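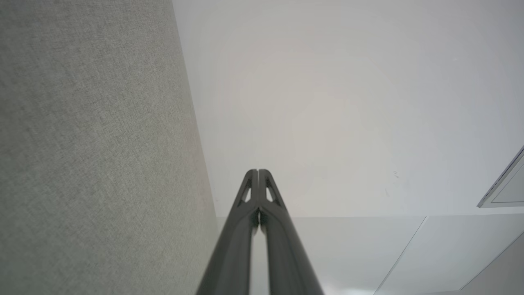 What Does a Robot's Hand See?

Look at the two long, dark gray fingers. They belong to a robot named Etus, and they make up its gripper — the part that works like your hand. A small camera rides at the robot's wrist, so when you see a picture like this one, you are looking out at the world right along the robot's own fingers!

We met Etus at the Geltau open day, where kids could walk right up to the yellow line and ask the engineers anything they wanted (and they did!). If you couldn't come, read on and you'll get the tour anyway.

Why only two fingers?

You have five fingers on each hand, and you use them for all kinds of tricky things, like tying shoes and scratching your nose. Etus has two, and it can do a lot with them. Try it yourself. Hold up your thumb and pointer finger and use only those to pick up a pencil. Now a coin. Now a sock! The sock is easy, but the coin takes some patience.

When the fingers are almost touching, like they are here, we say the gripper is closed. To pick something up, Etus opens them, moves forward until the thing is in between, and closes them again.

What are the triangles for?

Near the tip of each finger there's a long, skinny triangle cut right through, and you can see the pale background on the other side. Asnakech Nigatu, one of the engineers, loves getting asked about shapes. "Go look at a bridge," she told us. "Or a crane, or a bike. Triangles everywhere!" A triangle is hard to squash out of shape. You can test that with straws and tape. Make a square and push on one corner, and it flops over. Make a triangle and push, and it stays put.

Can a robot tell what it's looking at?

This is a harder question than it sounds! You can probably spot the gray woven cloth on the left side and the smooth white behind the fingers without even trying. A camera only gives the robot a huge grid of tiny colored dots. The robot's computer has to work out which dots go together. A straight edge, like the one where the gray cloth stops and the white begins, is a very helpful clue. A big plain white area is much tougher, and Hervé Millet explained why. "Imagine I hand you a jigsaw puzzle that is all white," he said. Somebody in the front groaned.

How does it learn?

Practice! Before the open day, Etus had practiced one job, putting a sponge in a bowl, 567 times. On the first 13 tries it missed the bowl every single time. Hervé kept a chart of all of them on the wall, and the kids liked the bad days best.

Words to know

Gripper: the part of a robot that holds things.
Wrist: the place where the gripper joins the arm, just like yours.
Truss: a frame made of bars joined up in triangles.

Try this at home

Roll a piece of paper into a tube and hold it against your wrist so it points along your fingers. Close one eye, look through the tube, and try to pick up an eraser. Then swap with a friend and see who gets it first — and keep a chart, like Hervé!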